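Portes intérieures : on reprend tout avant l'hiver

Mercredi 20 octobre 2021

Vite fait ce mois-ci, la lettre est en retard et le chantier de la rue Preston aussi. Sujet du jour : les portes. Celles de dedans, pas la porte d'entrée (on en avait parlé en juin, relisez le numéro si besoin, il est toujours en ligne).

Octobre, c'est le mois où le courrier arrive. Porte qui frotte, porte qui claque, porte qui ne ferme plus depuis que le chauffage est reparti. Toujours les mêmes questions, donc réponses groupées.

D'abord, la porte qui frotte en bas. Ne sortez pas le rabot tout de suite. Vraiment pas. Neuf fois sur dix ce sont les charnières : une vis qui a pris du jeu, un gond fatigué, et le vantail descend. Soulevez la porte par la poignée, entrouverte. Ça bouge ? Charnières. Ça ne bouge pas ? Là on peut parler de rabot. Pour la vis qui tourne dans le vide, la vieille recette marche encore : allumettes sans la tête, colle à bois, on bourre le trou, on laisse sécher une nuit, on revisse. Pas de mastic, ça ne tient pas.

Porte qui frotte côté serrure : souvent l'humidité. Une chambre au nord, une salle de bain sans aération, le bois gonfle, puis se calme quand on chauffe. Attendez deux semaines de chauffage avant de toucher à quoi que ce soit. Des lecteurs ont raboté en octobre et se retrouvent avec un jour énorme en février, on a reçu des photos, c'est triste. 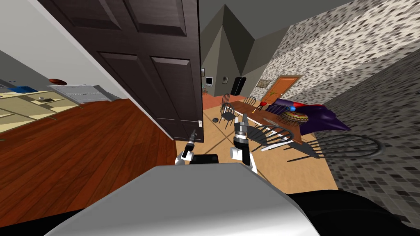 Porte à panneaux, brun foncé, petite poignée argentée. Un classique qui vieillit bien.

Les portes à panneaux maintenant. On nous demande s'il faut les garder quand on refait un appartement. Oui ! Enfin, presque toujours. Une vieille porte pleine à panneaux, ça pèse, ça coupe le bruit, et ça se répare. Les alvéolaires, un coup de pied de chaise et c'est fini. Chez Peria, le dépôt de matériaux de réemploi, on en trouve encore à 200 euros le vantail, ferrures comprises, mais il faut y aller tôt et avec un mètre. Notez la hauteur, la largeur, l'épaisseur ET le sens d'ouverture. Ce dernier point, tout le monde l'oublie, nous compris l'an dernier – retour au dépôt, une demi-journée de perdue.

Pour la teinte : le sombre revient. Brun, noyer, presque noir parfois. Sur des murs clairs c'est beau, dans un couloir sans fenêtre beaucoup moins. Essayez sur une chute avant, et regardez la le soir sous les lampes, pas seulement à midi. Deux couches fines plutôt qu'une épaisse, et on égrène entre les deux. Les creux des panneaux d'abord, au pinceau, ensuite les moulures, puis les montants. Si vous commencez par les montants vous aurez des coulures dans les angles et il faudra reponcer.

La question qui fâche : huile ou vernis ? On a testé l'huile dure Thammasiri sur une porte de bureau, posée depuis juin. Odeur forte les premiers jours, joli mat, les traces de doigts partent à l'éponge. Sur une porte de cuisine on prendrait quand même un vernis. Le gras, la vapeur, les mains pleines de farine... l'huile demande un entretien que personne ne fait.
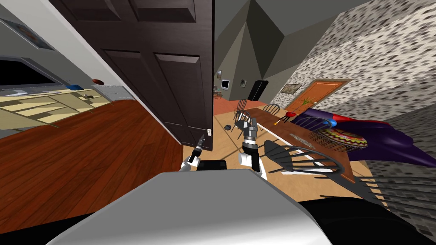

Porte ouverte à côté d'un coin cuisine aux façades crème. Le contraste passe très bien.

Justement, la cuisine. Beaucoup d'entre vous veulent enlever la porte pour gagner de la place. Réfléchissez. Une porte de cuisine fermée, c'est les odeurs d'oignon qui restent où elles sont, et le lave-vaisselle qu'on n'entend plus du salon. Si c'est le débattement qui gêne, inversez le sens d'ouverture avant de tout déposer. Il faut parfois changer les paumelles et reboucher les anciennes entailles, comptez une bonne journée. L'autre solution, la coulissante en applique, fait gagner du sol mais laisse passer le bruit, et il faut un pan de mur libre à côté (sans interrupteur dessus, merci de vérifier avant d'acheter le rail).

Porte qui claque : un courant d'air, en général. Vérifiez les entrées d'air des fenêtres, ne les bouchez surtout pas. Une petite bande de feutre dans la feuillure suffit presque toujours. Pour le grincement, un peu de graisse sur l'axe du gond, pas d'huile de cuisine, elle rancit et colle la poussière.

Côté poignées, le fabricant Rendalitz a arrêté sa gamme à rosace ronde, plusieurs d'entre vous cherchent des pièces. Il en reste chez les quincailliers de quartier, au fond des tiroirs. Demandez, ils aiment bien qu'on demande. Mesurez l'entraxe avant, et le carré aussi, les anciens ne font pas toujours la même section que les neufs.

Petite annonce au passage : la fiche « Régler une porte sans la déposer » est réimprimée, 1 000 exemplaires, gratuite à l'accueil de l'atelier ou contre une enveloppe timbrée. La version précédente avait une erreur page 2, le schéma des paumelles était à l'envers. Jetez la.

Le mois prochain : joints de fenêtres et bas de porte. Envoyez vos questions avant le bouclage, avec les dimensions svp, sans dimensions on ne peut pas répondre.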